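Dispatch Workshop Notebook, Olside depot
October, entry opened 6:40 a.m.

Subject: pickup windows for pre-booked airport transfers, second round of changes to the booking rules.

Carried over from the previous entry: the waiting allowance is still set at 30 minutes from landing for all flights, and the desk continues to receive complaints from both drivers and passengers.
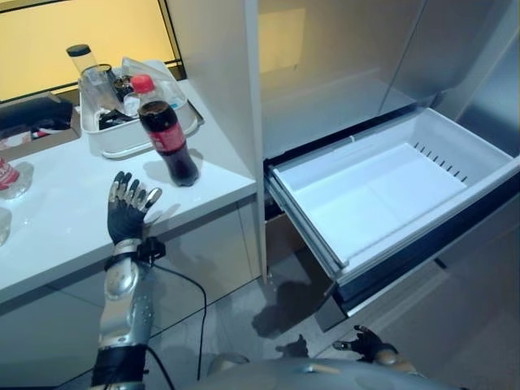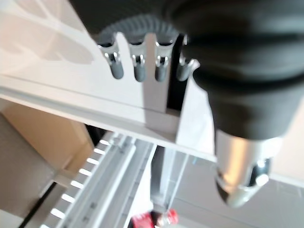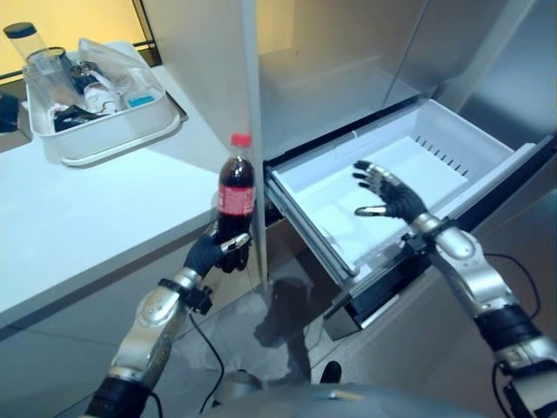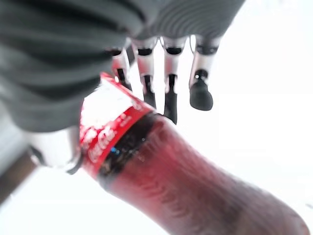 The bookings reviewed for this entry number 196. All were arrivals, all were pre-booked with payment to the driver, and all were handled by either our own cars or the Gresico minibuses. Hotel returns were left out. They follow a different rule and will be treated separately.

Findings so far. The allowance works well for passengers with hand luggage on short flights. It works poorly for families and groups, who must wait at the baggage belt and then find the meeting point with child seats, strollers and sports equipment. In 9 of the reviewed bookings the driver had already reported a no-show when the passenger telephoned the desk from inside the terminal. Every one of these was a minibus job. The desk recovered most of them by sending the next free vehicle, at our cost.

The present rule counts from the landing time shown by the flight feed. Drivers have been counting from the time they park. The two are seldom the same, and the difference accounts for a good part of the disagreement over waiting charges. The wording on the driver sheet is "from arrival," which may be read either way. It should be replaced with "from the landing time on your job sheet."

Change proposed for trial:
Cars, no checked bags: no change.
Cars, checked bags: allowance counted from landing, plus one call from the desk before a no-show may be entered.
Minibuses: allowance doubled, with the same call required.

The booking form does not ask about checked bags in a way the system can use. It has a free text box, in which customers write such things as "normal luggage" or "2 big 1 small." A plain yes or no field has been requested. Until it is in place the desk will treat every booking of three or more passengers as having checked bags.

Note on the Bahrami handset software. The no-show button can be pressed with no reason given. It was agreed that the button should remain locked until the call has been logged, but the supplier's settings page does not offer this for subcontracted vehicles. A written request has been sent. In the meantime Gresico drivers are to telephone the desk before pressing it.

11:15 a.m. Tested the new confirmation message on the spare handset. The meeting point text runs to 2 screens, and the desk telephone number falls at the very end of the second. Moved the number to the first line and took out the paragraph on licensing and insurance, which already appears in the booking email. The message now fits on one screen in English. The German and Spanish versions are still too long and need shortening by someone who reads them properly.

2:30 p.m. Dellalska route. The fixed price assumes the coast road. Two drivers have asked whether the toll may be added when the coast road is closed. It may not. The price quoted at booking is the price paid, and the toll is to be claimed from the depot with the receipt. The driver sheet says nothing about this at present. Add it beneath the section on child seats, where there is space.

Open items:
Luggage field on the booking form.
Reply from the handset supplier.
Shortened German and Spanish messages.
Night arrivals, where the desk has one person on duty and the required call may not always be possible. No proposal yet.

Trial to begin with the next printed driver sheet. Old sheets are to be removed from the vehicles at the same time, including the copies kept behind the sun visors.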